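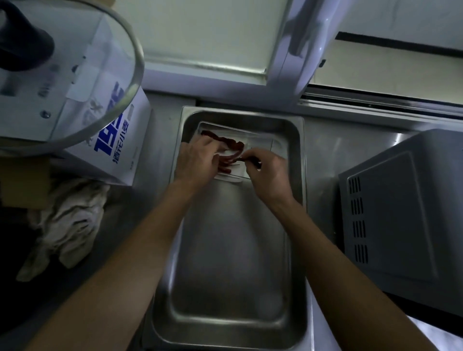
What should a learning system be shown first? Ordinary chores, done by people who already do them well.

I love this stuff! Our Brurka set has 1,606 clips, and the ones I'd fight for are the kitchen ones – crumbs, crowded counters and all.

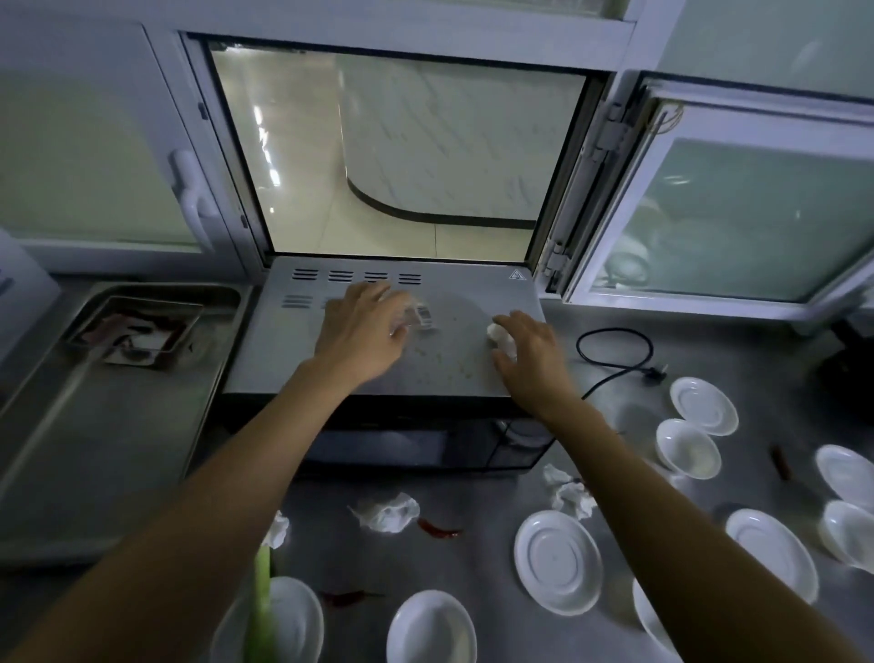 Two hands at work on top of the microwave, dishes all over the counter.

Tidy demos teach tidy rooms. Give me 30 messy minutes over a week of staged ones.

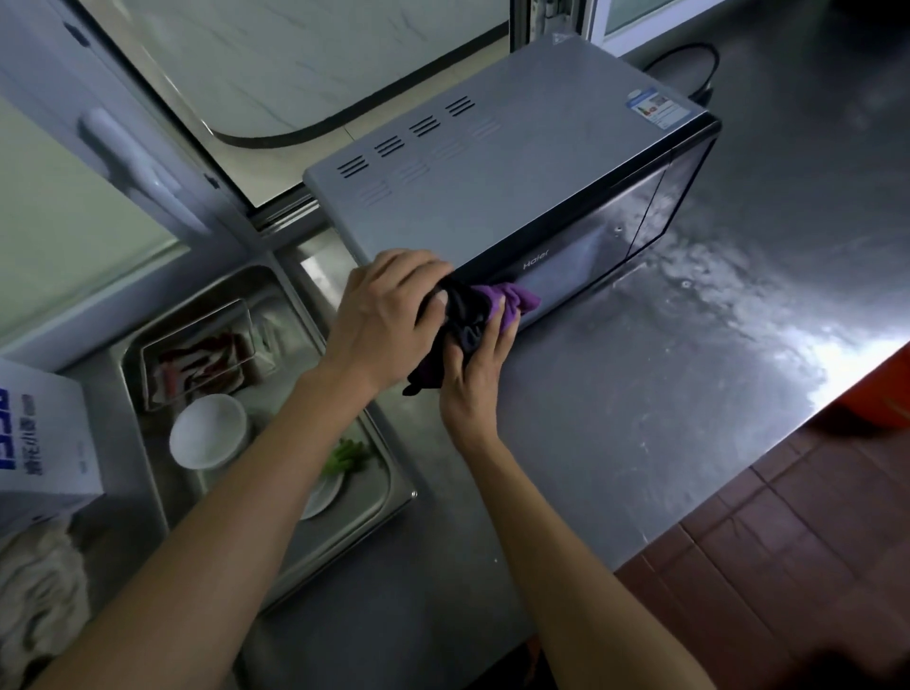
Keep the dull parts

Wiping is data too, so please stop trimming it.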